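I love a special election. I love the weird timing, the folding tables by the school gym doors, the candidates who walk up your driveway at seven in the evening because there are only so many driveways left. So I want to make a case that will sound odd to a lot of people in Clemivine: when a seat on our state legislature comes open in the middle of a term, let the voters fill it. Every time. No appointments.

Right now we do it the other way. A House member quits, or takes a job in the capital, and the county party sends a short list to the governor. The governor picks a name. In February our own district, the one that runs from Clemivine out past the Truvel reservoir, got a new representative this way. Most of my neighbors found out from the water bill insert. She may turn out to be terrific! I have no complaint about her at all. My complaint is that 94 people had a say in the list, and the rest of us had none.

The usual argument for appointments is that they are cheap and quick. Fair enough, elections cost money. But think about what that money buys. A special election is the one time all year when a single race has the whole room to itself. There's no presidential ticket on top of it, no wall of ads for the Senate. People talk about the bridge on Lai Road and whether the clinic in Sirkari should stay open nights, and they talk about these things for weeks, with the person who might end up voting on them.
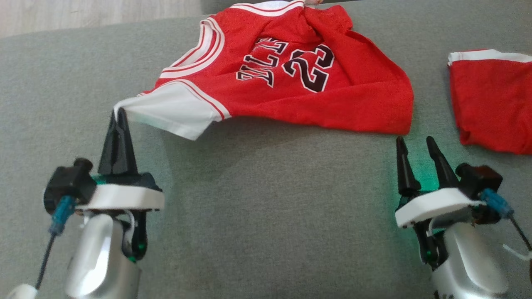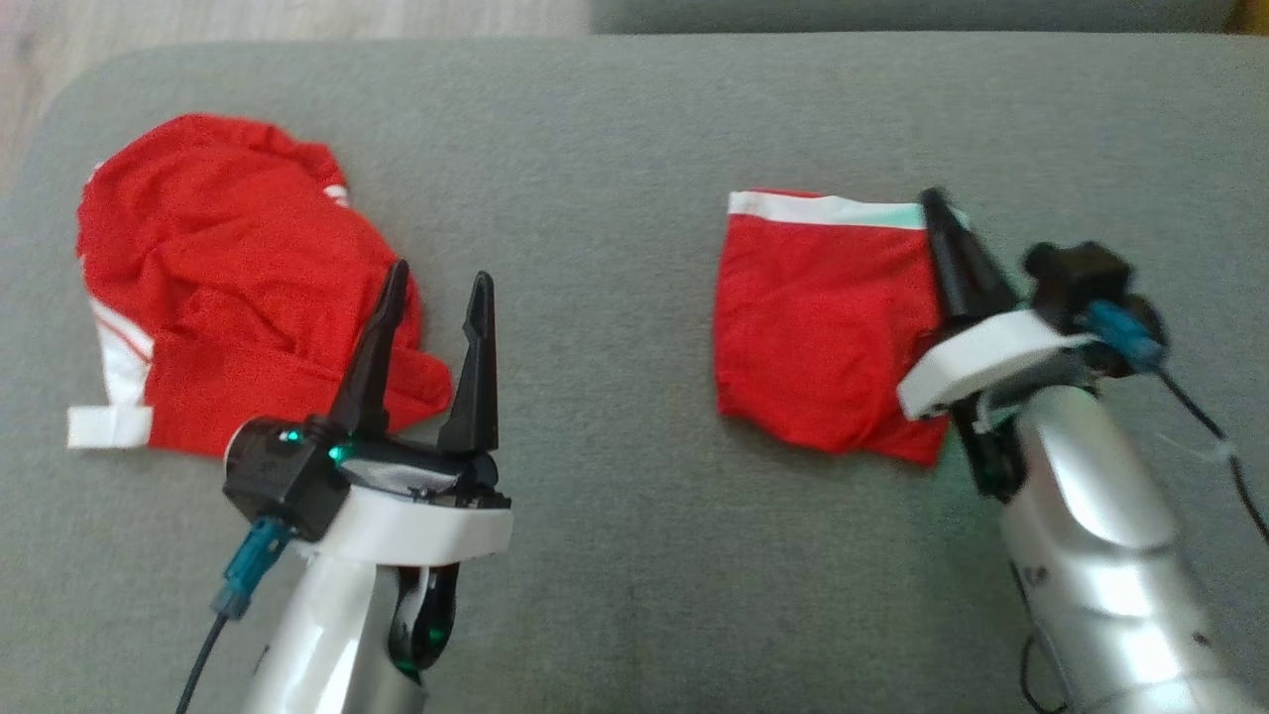

How long would a seat sit empty if voters had to fill it?
Under the bill now in committee, the election would have to be held within four months of the vacancy, and a district could go without a member for part of that time.

Four months is a real gap, and I won't wave it away. If the legislature is in session, a district with no member misses votes. That stings. Still, our session is short, and most resignations here seem to come after it ends, when members have had time to look around and think about what they'd like to do next. A seat that stands open over the summer is missing a few hearings and a lot of ribbon cuttings. I can live with that.

The second argument I hear is turnout. Nobody shows up for specials, people say, so what's so democratic about them? Well, I've worked the check-in table at my precinct for years, and I'll grant that the lines are short. But suppose only 400 people vote in my end of the district. I would still take 400 over one governor and a short list. And those voters are a wonderful bunch — they've read the mailers, they argue in the parking lot, and they come back in November and bring their sons and daughters along.

What really gets me excited, though, is who runs. In a regular year, taking on a sitting member is close to hopeless, and sensible people don't try. An open seat changes the math for the school nurse, the feed store owner, the retired bus driver with strong feelings about culverts. They don't have to raise money for a year and a half. They need a good pair of shoes and a few free weekends. An appointment closes that door, and then the person appointed gets to run as the incumbent the next time around, with the title already printed on the yard signs.

I'd like to see the bill improved in one way. It should let counties mail a ballot to every registered voter for these races, so that folks on the far side of the reservoir don't have to drive into town for a single line on a single page. The clerk's office already has the envelopes and the machines. Add that, and I'll happily testify for it at whatever hour the committee wants to put me on.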